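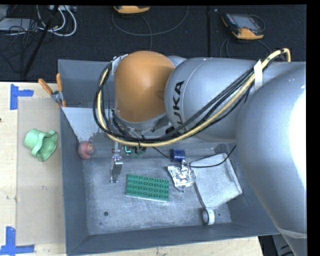 Photo: Zubaida Sial / Pollura

4. Setting up the compost box

Before you start, please read the whole section one time. The work is not difficult, but the order of the steps is important. You need one Garnon compost box, a spirit level, a spade and a pair of gloves.

4.1 Choosing the place

1. Choose a place in half shade. In full sun the compost becomes too dry in summer and the worms go down into the soil.
2. Leave at least 300 mm free between the box and any wall or fence. The air must pass on all sides.
3. Remove the grass and the big stones. The box must stand on open soil, never on concrete.
4. Check the ground with the spirit level in both directions. If one side is lower, add soil there and press it with the foot.

Note: The box is 700 mm wide. With the lid open it needs more room at the back, so please try the lid before you fix anything.

4.2 Putting the panels together

1. Lay the four side panels on the ground with the ribs up.
2. Join the panels at the corners. Push each pin from the top until you hear a click.
3. Put the wire base under the box. It keeps out rats and mice.
4. Hang the lid on the two hooks and close it slowly.

Caution: Do not hit the pins with a hammer. In frost the plastic can break. If you must build the box in November or later, keep the panels indoors for one night before.

4.3 First filling

1. Put a layer of thin branches on the bottom, as high as your hand is wide.
2. Add kitchen waste and dry leaves in turns. Every wet layer needs a dry layer on top.
3. Add 3 spades of old compost or garden soil.
4. Give water only if the leaves are dry to the touch.

Note: Cooked food, meat and cheese must not go in the box. Egg shells are allowed, but crush them first.

Caution: A full box can become hot in the middle. We have measured 67 °C at our test garden in Drilinholm. Use the fork for turning and do not put your bare hand inside.

4.4 If something is not right

Bad smell: the content is too wet. Turn it and add torn cardboard.
Many small flies: cover the fresh waste with soil.
Nothing happens: add fresh grass, mix well, and wait two weeks.

For missing pins write to Italo Rizzi in the spare parts office and give the number from the inside of the lid.

Text revised by Agata Vitale, Mar 2, 2024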